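Recogiendo ejemplos para Semovstead: la parte aburrida

28/10/2025

Llevamos ya un tiempo con la tarea de la varilla y quería dejar por escrito cómo va, más que nada para no repetir los mismos errores en la siguiente. 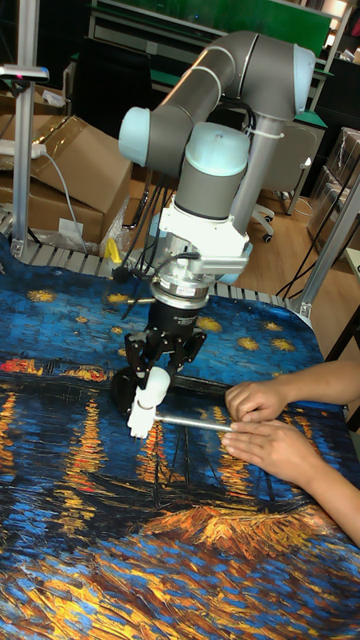

Un extremo para la pinza y el otro para las manos, sobre el mapete de la noche estrellada.

La tarea, dicha en una frase, consiste en que una persona y el brazo manejen entre los dos una varilla metálica fina. La persona la coge por un extremo, el robot trabaja en el otro, y la varilla tiene que acabar donde toca sin que ninguno de los dos tire del otro. Semovstead es el nombre que le hemos puesto al proyecto, y la idea es que el sistema aprenda de ejemplos grabados y no de reglas escritas a mano. Para eso hacen falta ejemplos, y los ejemplos hay que hacerlos de uno en uno.

El objetivo de esta tanda son 800. De momento hay 217 grabados, y de esos he dado por buenos 128. Los demás los he apartado en una carpeta que se llama "dudosos" y que todavía no me he atrevido a borrar.

Los motivos para apartar un ejemplo son casi siempre los mismos. El más frecuente es que la persona ayuda demasiado. Cuando uno sabe lo que el brazo va a hacer, la mano se adelanta y coloca la varilla en el sitio antes de que el robot haya hecho nada. El ejemplo queda muy limpio y no enseña nada útil. Peor todavía, enseña que basta con esperar. Me pasó en casi toda la primera sesión y no me di cuenta hasta que revisé los registros de fuerza, donde la parte del robot era una línea casi plana.

El segundo motivo es el arranque. Yo empezaba a grabar con la varilla ya cogida, siempre a la misma altura y casi con la misma inclinación. El modelo que entrené con eso funcionaba mientras la varilla estuviera exactamente así. En cuanto la giraba un poco, la pinza bajaba donde no había nada. Desde entonces cambio la posición inicial en cada ejemplo y la apunto en la hoja. Es pesado, pero se nota.

El tercero son los tirones. La varilla es rígida y transmite todo. Si me muevo en la silla o me canso y dejo caer la muñeca, queda registrado. Algunos de esos ejemplos los he conservado, porque un sistema que solo ha visto pulsos perfectos luego no sabe qué hacer con una persona normal. No tengo un criterio claro para separar el tirón aceptable del que no lo es. Lo hago a ojo, y sé que eso habrá que arreglarlo.

Sobre el ritmo: una sesión larga no rinde más que una corta. A partir de cierto momento repito el mismo gesto sin pensar y los ejemplos salen todos iguales. Ahora hago bloques cortos, reviso lo grabado, descarto lo que haya que descartar y sigo. Antes lo dejaba todo para el final y la revisión se convertía en otra jornada entera.

También he cambiado el orden de las notas. La hoja tenía tres columnas y ahora tiene más:

posición inicial de la varilla
mano que sujeta (derecha, izquierda o las dos)
quién inicia el movimiento
resultado
motivo, si se descarta

La columna de quién inicia el movimiento es la que más me ha servido. Al ordenarla vi que en casi todos los ejemplos buenos empezaba la persona, así que el robot no tenía de dónde aprender a tomar la iniciativa. Los próximos bloques van dedicados a eso.

De la superficie de trabajo me han preguntado un par de veces. Es un tapete de tela con un cuadro al estilo de Van Gogh, y tiene un dibujo muy cargado, con azules y reflejos amarillos por todas partes. La varilla es brillante y encima de ese fondo no siempre se distingue bien. Mi intención es grabar una parte de los ejemplos así y otra sobre fondo liso, y comparar después. Sospecho que el modelo entrenado solo con fondo liso se perderá en cuanto le pongan algo debajo, pero es una sospecha y no tengo datos.

En la tarea anterior, la que llamamos Olside, cometí el error de cambiar dos cosas a la vez, el fondo y el objeto, y luego no hubo manera de saber cuál de las dos había empeorado los resultados. Esta vez la varilla se queda como está hasta llegar a los 800.

Si todo va a este paso, en noviembre entrenaré otra vez con lo que haya y publicaré los resultados, buenos o malos. Mientras tanto tengo pendiente repasar la carpeta de dudosos. Creo que algunos se pueden recuperar recortando el principio.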